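忘れ物の仕分け、金属の箱を使う方式に　ミルンデンの共同施設

ミルンデンにある共同利用施設「ベトダス」は1月から、館内で見つかった持ち主不明の小物の扱いを改めた。これまで受付の引き出しや棚に分散して置いていたものを、大型の金属の箱にまとめ、机の上で一点ずつ確かめてから保管棚へ移す。問い合わせを受けてから品物が見つかるまでの時間を短くするのが目的だという。

ベトダスには貸し会議室、工作室、親子向けの遊戯室、軽い運動ができる多目的室が入っている。利用者の年齢も用途も幅広く、忘れ物の種類もそれに応じてばらばらになる。施設によると、傘や上着のような大きなものは比較的早く持ち主が見つかる。残りやすいのは手のひらに載るほどの小物で、部品なのか玩具なのか、受付の職員が見ただけでは判断できないものも少なくない。

運営を担当するパリサ・ホセインザデさんは「何と呼べばいいのか分からない品物が一番困る」と話す。従来の台帳には品名を書く欄が一つあるだけで、職員によって書き方が違っていた。同じ品物が「ケース」と記録されたり「入れ物」と記録されたりし、電話で問い合わせを受けても照合できないことがあった。昨年は、利用者が三度目に来館したときになって、最初から引き出しの奥にあったことが分かった例もあったという。

新しい手順では、閉館後の午後8時に各部屋の担当者が小物を受付裏の作業室へ運ぶ。品物は袋に入れず、そのまま金属の箱の底に広げて置く。重ねないことが決まりで、色、大きさ、素材の手触りを見ながら、担当者が台帳に特徴を書き込んでいく。品名が分からない場合は無理に決めず、形と色だけを書く。

箱は灰色で、以前は工作室で資材入れに使っていたものを転用した。底にも壁にも擦れた跡が多いが、縁が高く、丸いものが転がっても机から落ちない。木の机に直接並べていたころは、小さな部品が床に落ちて見失うことがたびたびあった。新しい容器を買う案も出たものの、まず手元にあるもので試すことになった。 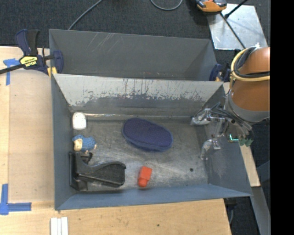

台帳の書式も変えた。品名の欄を残したうえで、「主な色」「形」「表面の様子」「見つかった部屋」の四つの欄を加えた。例えば、紺色で細長い楕円形のものなら、室内履きなのか収納用のケースなのか迷っても、色と形、表面に細かな網目のような凹凸があることを書いておけば、問い合わせの内容と突き合わせることができる。羊のような形の置物であれば、胴が青く、顔がクリーム色だと書く。用途の見当がつかない黒いプラスチックの品についても、曲がった腕のような部分があると記しておけば手掛かりになる。

ホセインザデさんは、正式な名称よりも、持ち主が電話で口にしそうな言葉を優先するよう職員に頼んでいる。「部品の型番を覚えている人はまずいません。『赤っぽくて小さいもの』という言い方で電話がかかってきます」。そのため、赤とオレンジの中間のような色は「赤・オレンジ」と両方書く。濃い青と紺のように見る人によって呼び方が分かれる色も、二通りの書き方を認めている。

特徴を書き終えた品物は、番号札を付けて保管棚に移す。棚は地元の家具工房ショクリが組み立てたもので、仕切りが16ある。仕切りは部屋別ではなく、見つかった時期ごとに使い、古いものから順に右へ送る。以前は部屋別に分けていたが、利用者が複数の部屋を回っている場合、どこで落としたかを覚えていないことが多く、かえって探しにくかった。

保管の期間は40日間とした。これまでは明確な定めがなく、何年も前のものが引き出しの底に残っていた。期間を過ぎた品物のうち、財布や鍵など個人の特定につながる可能性のあるものは別に扱い、所定の届け出を行う。それ以外の小物は、館内の掲示で最後の呼びかけをしたあと、使えるものと使えないものに分ける。

手順の変更に先立ち、施設では引き出しにたまっていた古い品物を一度すべて出して調べた。作業には職員のほか、工作室をよく利用する住民も加わった。工具や部品に詳しい人がいたことで、用途の分からなかった品のいくつかに名前が付いた。壊れた玩具の一部と思われていたものが、実は遊戯室の備品の留め具だったと分かり、元の場所に戻されたという。

この整理で、29点が持ち主の元に戻った。連絡先の分かる利用者に職員が電話をかけ、特徴を伝えて確かめた。すでに同じものを買い直していた人もいたが、多くは受け取りに訪れた。遊戯室で子どもが落とした人形を引き取った女性は「家の中をずっと探していた。施設にあるとは思わなかった」と話した。

利用者からの問い合わせは、受付の窓口と電話で受け付けている。職員はまず色と大きさを尋ね、次に見失った時期を聞く。品物の写真を館内に張り出してほしいという要望も寄せられているが、施設は今のところ見送っている。誰でも特徴を知ることができると、本来の持ち主かどうかの確認が難しくなるためだ。受け取りの際には、掲示していない特徴を一つ以上答えてもらう。

一方で、作業の手間は増えた。小物の多い日は記録だけで閉館後の時間がかなり取られる。遊戯室の担当者からは、細かな玩具を一点ずつ書くのは負担が大きいとの声が出た。施設は、遊戯室の備品と分かるものはその場で元の棚に戻し、判断のつかないものだけを作業室に回すよう手順を改めている。備品には目印のシールを貼る作業も進めているが、布製の玩具にははがれやすく、縫い付ける方法を検討中だ。

紙の台帳を電子化する案もある。館内の予約管理にはすでに「ブロルティン」という仕組みを使っており、そこに忘れ物の記録を加えられないか、担当者が調べている。部屋の予約時間と見つかった時刻を並べて見られれば、持ち主の候補を絞りやすくなる。ただ、利用者の情報をどこまで忘れ物の照合に使ってよいかという点で、まだ結論は出ていない。当面は紙の台帳を続ける。

隣の地区の図書室からも、手順を見学したいという申し込みがあった。図書室では本に挟まったしおりや筆記具が多く、金属の箱ほど大きな容器は必要ないとみられるが、色と形を別々に書く台帳の方式には関心があるという。ベトダスは台帳の様式を印刷したものを渡す予定だ。

保管中の品物についての問い合わせは、開館時間中に受付で受け付ける。電話の場合は、品物の色、大きさ、最後に使った部屋が分かると照合が早い。代理の人が受け取るときは、事前に受付へ連絡が必要となる。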